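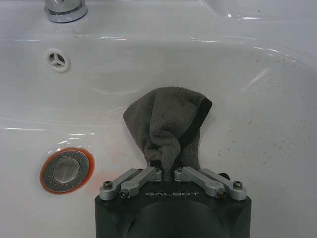 Threads > Home and cleaning > Bathroom

Ryota Miyazaki
24 Aug 2018

1/ Bathroom sinks, then. A few people asked how I do the basins at the Jormont flats, so I'll put it all in one thread and pin it.

2/ One cloth. Dark grey terry, bought as a pack of 8 hand towels and used for nothing but basins. White cloths look nice in the shop and dreadful by July.

12 replies · 17 likes

3/ Start dry. Wipe the slope of the bowl before you run the tap, top to bottom. Toothpaste specks and hair come up easier that way and don't end up pasted round the drain.

4/ Then warm water and a small squirt of washing-up liquid. I've used Lerkau bathroom spray as well and it's fine, but it costs more and the smell hangs about.

5/ The brown and tan specks you get up one side of a white basin are usually dried splashes. Lay the wet cloth on them, leave it while you do the mirror, then wipe. Don't go at them with the green side of a scourer — the glaze goes dull and holds dirt ever after.

3 replies · 16 likes

6/ Overflow hole. If yours has a plastic insert, an old toothbrush gets between the spokes. Pour a mug of warm water through afterwards.

7/ The drain ring is where I spend longest. A rubber seal holds a line of muck along its edge, and an orange or red one can leave a pink tinge on the white next to it. Bicarb paste on a fingertip, then rinse. It takes most of the pink off, not always all.

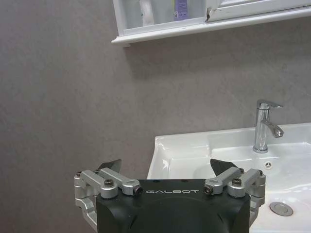 8/ Base of the tap next. Fold the cloth to a thin edge, pass it round the back of the collar and pull it side to side, like polishing a shoe. Chrome wants drying straight away or it spots.

9/ Pop-up plugs: if yours lifts out, lift it out once a month. Mine at home is a Gisler and it just pulls up. Some unscrew. If it won't budge, leave it and clean round the rim.

10/ Rinse, wring out, wipe the whole bowl dry, rim last. Cloth goes in a 60 wash with the floor cloths, no softener — it stops them soaking anything up.

5 replies · 100 likes

11/ Someone asked about vinegar. On the bowl, yes. I keep it off rubber and off anything plated.

12/ Baths another time. I still have the Perard shower screen to sort out and I'm out of bicarb.

Recent from Ryota Miyazaki
Limescale on a shower head
Which cloths go in which wash
Grout: what I use and what I gave up on
Folding hand towels for a small shelf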